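4. Loading the built-in dishwasher

The Hukero fits into the lower cabinets beside the sink, so most loading can be done from one spot.

1. Scrape plates and empty cups into the sink. Do not pre-rinse.
2. Open the door all the way before pulling out the rack.
3. Place cups one at a time, rim down, between the tines.

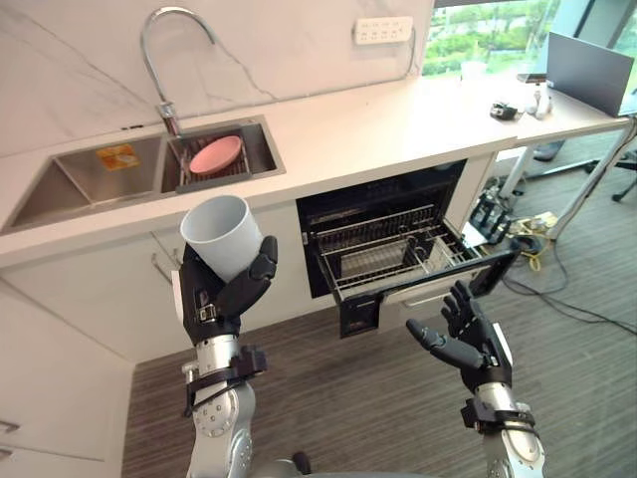

4. Stand plates in the slots facing the center - large ones at the back.
5. Turn the spray arm by hand. If it hits anything, move that item.
6. Add detergent, close the door and select program 2.

Note: Program 2 runs for 53 minutes. Leave the door shut until the tone sounds.

Caution: Do not lean on the open door or set pans on it. Keep cords on the countertop clear of the sink.

For filter cleaning, see page 16.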